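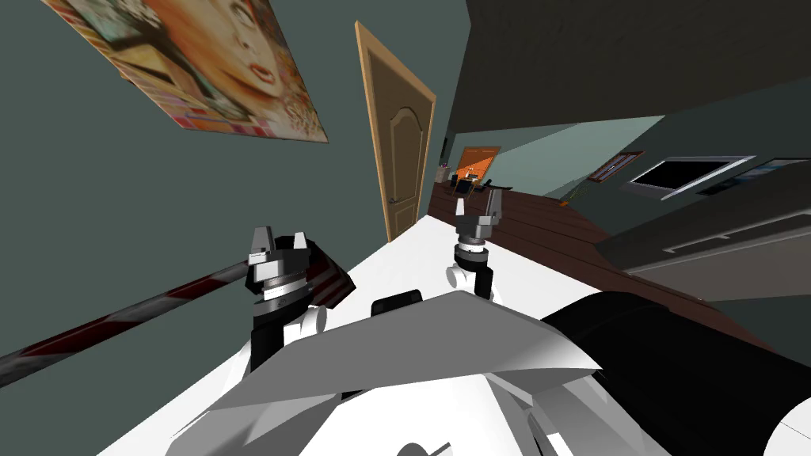

Figure 1. Simulation view: the two-armed robot at the white tabletop, both grippers open.

Zekel Program – Workplace Automation and Job Change
Progress report to the Gremonden Fund
Submitted by the program office, Clallholm, 7th January

1. Purpose of this report

This report covers the second period of the grant. It describes the state of the work at the Clallholm furnished-rentals service center, the changes made to jobs there, and the matters on which the Fund's agreement is requested. Spending is reported separately under the usual schedule.

2. Background

The service center prepares furnished apartments between tenants. Staff reset rooms, put away small household articles, check fittings and record damage. The grant supports the introduction of two-armed robots for the most repetitive part of this work, picking up and placing small objects, together with a study of what the change means for the people who do it now. A smaller team in Lagos carries out the simulation work and reviews the results with Clallholm each week.

As agreed in July, no robot will be used in an occupied building during the grant. Tasks are first built and tested in simulated rooms. Those that meet the agreed standard then move to the practice apartment at the center.

3. Progress in simulation

The simulated rooms now include doors, wall pictures, televisions, plants and long cabinets, so that the robot's movements can be planned in spaces like those staff work in. The team completed 3,000 simulated runs in the period, against a plan of the same number. The task list stands at 45 tasks, of which 13 have met the standard for transfer to the practice apartment. A further 12 are under review.

Most of the remaining difficulty lies in grasping. Objects with a wide top and a narrower body are a particular concern: the fingers must close on the body without catching the lip above it. The team has spent more time on this group of objects than was planned, and the work on drawers and cabinet doors has moved back as a result.
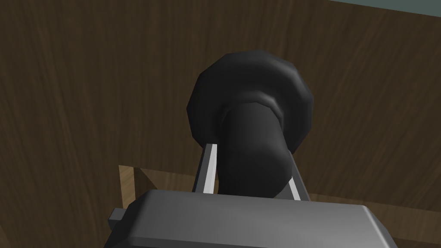 Figure 2. Simulation view: gripper fingers closed on the stem of a black object with a wide, rounded top.

Two changes were made to the method. The approach angle is now chosen separately for each type of object, and the grip is checked before the arm begins to lift. Both changes slow the cycle. The program office considers this acceptable at the present stage, as speed was given a lower priority than damage to tenants' property in the original proposal.

Differences between simulated and real surfaces remain a weakness. Friction on painted and polished articles is not yet well matched, and results for these articles should be read with care.

4. Effects on staff

No positions have been removed, and hours have not been reduced. The commitment given to employees at the start of the grant remains in force until its end.

The content of some jobs has begun to change. Room preparation staff now spend part of each shift in the practice apartment, where they set out articles, watch the robot's attempts and record faults on a short form. Their comments have been of direct use. It was staff who pointed out that the first task list left out the order in which a room is normally reset, and that following the list as written would have meant handling many articles twice. The list was rewritten on that basis.

Staff have also raised concerns. The most common is that the robot will take over the lighter work and leave people with the lifting, the bathrooms and the stairs. The program office regards this as a fair reading of the present task list. A job rotation plan has been drafted so that heavier duties are shared more evenly, and it is now with the staff representatives for comment.

A second concern is pay. Fault recording and robot supervision are not covered by the current grades. Staff have been doing this work on their existing rates – an arrangement that was meant to last only for the first period. A proposal for a supervision allowance has gone to the center's management, and a reply is awaited.

Training has been uneven. Day staff have completed the basic safety course. Evening staff have not, as sessions were held in the afternoon. Evening sessions have now been added.

5. Risks and delays

The practice apartment was closed for part of the period while its wiring was replaced, and physical trials fell behind. The Lagos team used the time for further simulated runs, but these do not make up for the trials lost. The drawer and cabinet tasks are unlikely to reach the standard before the next report.

6. Matters for the Fund

The Fund is asked to:

– agree to move the drawer and cabinet tasks into the next period;
– allow unspent travel money to be used for evening training sessions;
– note that the rotation plan and the supervision allowance are still under discussion.

The next report will include the first full results from the practice apartment and the written response of the staff representatives to the rotation plan.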